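Textile Care and Fibers, Unit 4 handout
Reading for the May session

Topics: care labels, synthetic pile fabrics, washing and storage

A care label is a short set of instructions sewn into a textile by the maker. It covers washing, bleaching, drying, ironing and professional cleaning, usually in that order. The text or symbols give the harshest treatment the item should stand. A milder one is nearly always allowed. If the label says warm wash, cold is fine.

Labels are small and the print fades. Copy the instructions into your notebook before the first wash.
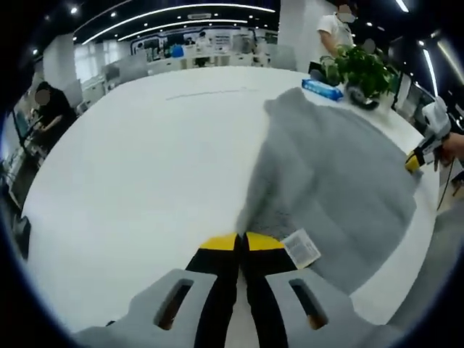 Notes by Anjana Sarkar
Dramevbridge Evening Classes, Household Textiles

4.1 What pile does

Pile is the raised surface of a fabric. It can be cut, as in velvet, or left in loops, as in most bath towels. Pile gives a cloth more surface, so it holds more water and also more lint. Long pile feels soft but dries slowly and flattens under weight.

Microfiber is a name for very fine synthetic fiber, most often polyester or a mix of polyester and nylon. The fiber itself takes up little water. The water sits in the gaps between fibers – keep this in mind for 4.2.

4.2 Fabric softener

Softener leaves a thin coating on the fiber. On cotton this gives a smoother feel and some loss of absorbency. On microfiber the coating clogs the gaps and the cloth starts to push water around. Wash it without softener, and keep it away from cotton towels, which shed.

High dryer heat can damage synthetic pile. The tips soften and fuse, and the cloth turns scratchy. Washing again will not bring it back.

4.3 Weight

Towel weight is given in grams per square meter. For the homework, use these two samples:

Bemon hand towel, 512 grams per square meter
Grikside bath sheet, 870 grams per square meter

The heavier one needs more drying time and takes up more of the drum. Do not fill the drum past the point where the load can turn over.

4.4 Folding and storage

Fold only when fully dry. Damp pile in a closed cupboard will smell within days. Change the fold line now and then so the same crease is not pressed each time.
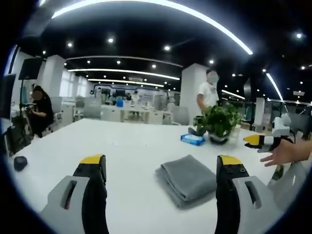
Kasun Sarkar wrote after the last session that he would put 4.4 before 4.3, as most of the smell problems in his house came from cupboards and the towels themselves were washed well enough. He also asked whether airing on a rack overnight is enough for a heavy bath sheet. In a warm room with moving air, usually yes. In a cold bathroom, no.

Homework: read the labels on 7 items at home and note the drying instruction for each. Write up to 200 words on any two that disagree with how you dry them now.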